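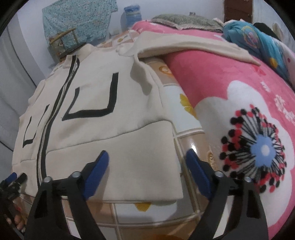
Jackets & Light Layers

November — by Josefien Martens

The Pelidby zip jacket is back, and I could not be happier about it! We went through the last run faster than planned, and people have been writing in for months asking for the cream with black trim. It's the one I wear most myself (over a T-shirt, over a sweater, over my pajamas to get the mail).

The look is simple and a little graphic. A long zipper on wide black tape runs up to a stand-up collar, and the two front pockets are outlined in the same black, so the whole front hangs together nicely. Cor Claeys drew the pockets, and he fought hard for the thick trim. I'm glad he won that one. The curved seam below them keeps the bottom of the jacket smooth and clean, with a plain straight hem.

Sleeves are on the long side. Roel Verbeke has short arms and turns his back once; I leave mine down and love it when the mornings get cold.

Sizing: there are 6 sizes and the cut is roomy. Between two sizes, take the smaller one unless you plan on a thick sweater underneath.

Care: close the zipper, turn the jacket inside out and wash it cold with other light colors. Lay it flat to dry and smooth the front with your hands while it's damp — the trim dries much straighter that way. No bleach, and keep the iron off the zipper.

Cream is the only color for now. Thijs Nijs is working on a dark green at Vurkik, and I've seen the first swatch. It's gorgeous, but there's no date yet.

Style number 399. Spare zipper pulls are in stock, just ask for them with your order.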